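List: Filthorpe Fabric and Print
From: Evander Rutherford
Date: 2025-04-23
Subject: Re: Haldane inks, washing claims

Yaqin Duan wrote:
> Drotska have started selling the Haldane inks again and the
> leaflet says they hold through 502 washes. Has anyone tried
> them on cotton? I'm tempted, 15 pounds a bottle isn't bad.

Yaqin,

I'd want to know who did 502 washes, and at what temperature. The leaflet doesn't say. It doesn't name the cloth either, and a claim like that on polyester tells you very little about cotton.

I bought 2 bottles in December, the blue and the orange. The blue was fine. The orange went dull after some 10 washes at 40, and Drotska's reply was that I should have fixed it with Flotosness, which they also sell. Funny how that works. I haven't tried it and I'm not in a hurry to.

Their other line is that only these inks give you "painterly" colour. I don't buy that. Plenty of printed cloth has strong blues and oranges, the sunflower designs after Van Gogh for instance:

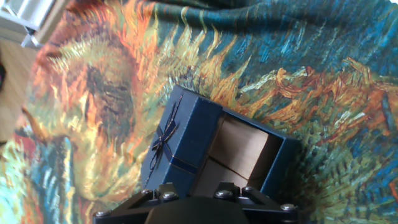
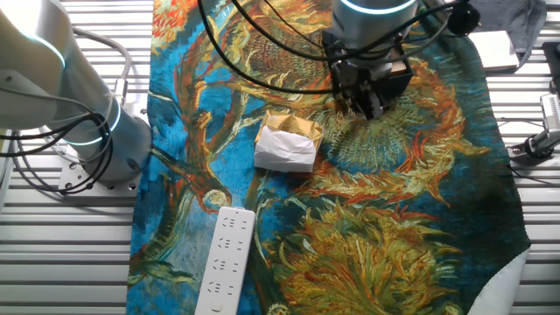 1. Before you order, ask Drotska which cloth was tested and whether the Flotosness was used. Get it in writing.

2. If you still want to go ahead, buy one bottle, print a strip, cut it in half and keep one half in a drawer. Wash the other with your normal load and compare the two in daylight.

3. Keep the receipt. They were slow with my refund and I only got part of it.

If somebody here has had better luck with the orange, I'd like to see the strip.

Evander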